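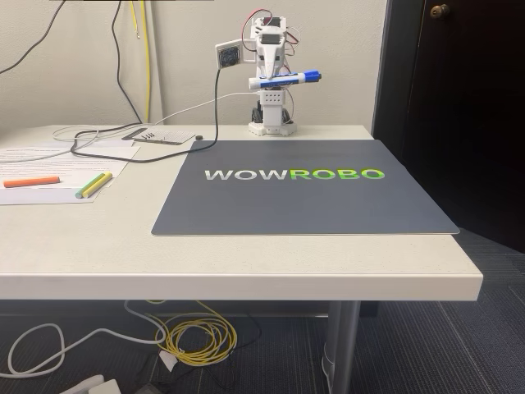 February, bench notes, back desk

Started 9:40. Plan for the day was the desk by the cream wall: markers, paper, mat, and whatever could be done about the cables. Inese Toom wanted the desk usable for the label work by the end of the afternoon.

Markers first. Orange, green and yellow were lying on the printed sheets, the blue one was up in the gripper. Did a swatch of each on the back of a scrap page and a second swatch on the Stivby board, the small whiteboard from the hall closet. Left the swatches 60 minutes with the caps back on the markers, then wiped with a dry cloth.

Blue: wiped clean off the board, faint ghost where I had gone over the line twice. Fine on paper, dries quickly.
Green: did not wipe. Came off with alcohol. Keep it away from the whiteboard.
Yellow: same as green, and too pale to read on white paper from a chair. OK for highlighting a line on a printout.
Orange: skips for the first inch, then good. Best of the paper colors for circling things.

So blue is the only one for the board. Wrote BOARD on a strip of tape for it. The other three go in the cup with the pencils. Ivars says there is a box of Hedelholm dry-erase in the supply cabinet, but I only found the empty box. Added to the order list: black and red, fine tip if they have it.

Paper. The sheets on the left side were the Singhal printouts, overlapping and out of order. Text is too small for me without leaning in. Sorted them by page number, page 7 missing. Looked behind the desk and in the recycling and did not find it. Printed it again at 11:15 and the new copy has slightly wider margins, so the stack doesn't square up. Not worth redoing. Stapled, put in the tray.

The orange marks in the margin of the second sheet are mine from last week. They mean "check the number," not "wrong." Should have written that down then.

Mat. The big dark gray WOWROBO one. It was hanging slightly past the front right corner, and that is the corner everybody brushes with a sleeve on the way to the window. Slid it back and left until the edge was inside the desk edge. It takes up much of the right half of the desk wherever it goes, so there's no point trying to get more bare surface on that side. Wiped it with a damp cloth, then dry. The lime green lettering comes up well. One scratch near the bottom that did not come out.

Thought about cutting the mat down. Ivars Stankevičius is against it and so am I, after measuring: we'd lose the part of it we lean on.

Small perforated board with the pin strip: moved off the papers side and into a lidded tray. Tiny black round thing that was next to it went in the same tray in a coin envelope. Could be a cap or a button. If it belongs to you, it is in there. Envelope is marked "black round, back desk."

Cables. Thick black one ran down across the desk, over the board and the papers, and off to the left. Every time I lifted a sheet I lifted the cable too. Rerouted it along the back, held down with two of the adhesive clips. The thin white one was lying in loose loops across the back, so I gathered the slack into one loop with a Velcro tie and left enough for the desk to be pulled out from the wall by a hand's width. Did not touch the ones hanging down the wall (black at upper left, yellow, and the black cord). Need to know where they go first. Inese thinks the yellow is network. Will trace it before anybody ties it to anything.

Clips: these are the Rilley ones, and they don't hold on the desk surface unless you clean it with alcohol and press for a good while. First one dropped off within ten minutes. Second try is still up at 3:30. Look again tomorrow morning.

Supplies, while I had the cabinet open: 247 blank labels left on the open roll by the counter on the dispenser. Full roll is 2,000 and there is one of those unopened. Enough for this month, order in March.

To do
- page 7: if the old copy shows up, throw it out and keep the new one
- trace yellow cable and black cord
- black and red dry-erase
- ask Inese if she wants the label tray left or right of the mat (I put it left, where the papers were)
- clips, check
- move the cup of paper markers farther from the whiteboard, I already picked up the green one by mistake once

Stopped 4:10. Desk is clear enough on the left for the labels.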